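Pipe fitting

From the Widuvden Home Plumbing Encyclopedia
Last revised 2021-07-25

A pipe fitting is any piece that joins lengths of pipe together, turns them, splits them, changes their size, or closes them off. I've been writing the plumbing entries on this site for a while now and this is the one I kept putting off, mostly because the subject is enormous (the Daltard supply catalog I keep next to my desk lists 657 separate fittings, and that's only the plastic ones!). So what follows is the overview, and the individual types have their own entries.

Names and shapes

Most fittings are named for what they look like, which I love. An elbow bends. A tee has a branch sticking out at a right angle. A wye has a branch that leaves at a slant, like the letter Y, and a cross has four openings. A coupling is the plain one, a short sleeve that joins two pipes in a straight line. Caps go over the end of a pipe and plugs go inside the end of a fitting, and people mix those two up constantly, me included when I'm tired.

Then you get the combinations. A side-outlet elbow is an elbow with one more opening where you don't expect it, and a sanitary tee is a tee with a gentle curve built into the branch so that waste heads down the drain line. I have a soft spot for the odd ones. There's a box of them in my garage from the old Sandoval hardware store, and a few have shapes I've never managed to match to anything in a catalog.

Elbows are sold by angle. In the US you'll mostly see 90 and 45 degrees, with 22.5 turning up in drainage. A "street" elbow has one end sized like a pipe so it fits straight into another fitting, and it can save you a couple of inches in a tight spot.

Sockets, spigots and threads

The opening that a pipe slides into is called a socket, or a hub if you're talking about drains. An end made to go into a socket is a spigot. Threads come as male (on the outside) and female (on the inside), and the usual tapered pipe thread in the US is NPT. Garden hose thread is a different animal and the two won't seal together, however close they look in your hand.

An adapter changes one kind of end to another, say a plastic socket on one side and a metal thread on the other. You'll want one wherever plastic pipe meets a faucet, a valve or a water heater connection. Many of them have a metal insert molded right into the plastic, so the threads are metal and the body isn't. I prefer these for anything that might be taken apart later on. Plastic female threads can split when somebody leans too hard on the wrench, and I've split my share – usually the last one in the bag.

Materials and color

Copper, brass, galvanized steel, cast iron, PVC, CPVC, ABS, PEX and polypropylene all have fittings of their own. White plastic is very often PVC, black is often ABS, and the green you see on a lot of polypropylene water pipe is a maker's habit that caught on. Color is a hint and only that. Read the markings molded into the side before you buy glue, and if there are no markings, leave the piece out of anything that carries drinking water.

This matters because the joining methods don't cross over. PVC is solvent welded: the cement softens both surfaces and they set as one piece. Polypropylene pipe ignores solvent cement completely, so it's heated and pushed together (the trade calls this socket fusion), or joined mechanically. Copper gets soldered, pressed, or held with compression rings. If you need to get from one plastic to another, a threaded transition or a union made for the job is the usual answer.

Putting an assembly together

I always dry fit first. That means pushing all the pieces together with no glue and no tape, holding the whole thing up to where it's going, and looking at which way every opening points. A tee turned a few degrees the wrong way looks like nothing on the bench and is maddening under a sink. I draw a pencil line across each joint so I can find the same angle again once the cement is on, and you only get a few seconds to do it!

Keep in mind that a dry PVC joint won't normally go all the way to the bottom of the socket. The sockets are tapered, and the pipe seats fully only when the cement lets it slide. My first irrigation manifold came out noticeably shorter than I'd measured for exactly this reason. It had 15 fittings in it, so you can imagine.

For threaded parts I wrap tape on the male end only, clockwise as you look at the end, start it by hand, and finish with a wrench. If it won't start by hand it's crossed, so back it off and try again.

Storage and sorting

Old Brallau parts cabinets are the best thing I've found for small fittings. Mine has 64 drawers, bought secondhand one December, and I sort by size first and shape second. I tried it the other way around for years and kept carrying the wrong elbows out to the yard. The bigger drainage pieces don't fit, so those live in 9 buckets under the bench with the size written on masking tape.

Loose adapters are the hardest to keep straight, especially the ones that are half metal. I thread mine onto whatever they match, and a branch fitting with its adapter already in place and a short coupling on the far end is a lot easier to find again than three separate pieces rolling around a bucket. 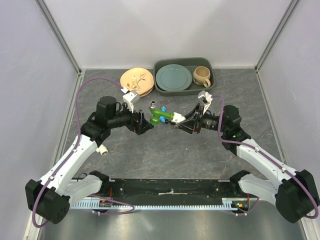 Reducers are the exception to all this. I keep those in a drawer by themselves, filed under the smaller of the two sizes, and there's more on them in the entry for Reducer and bushing.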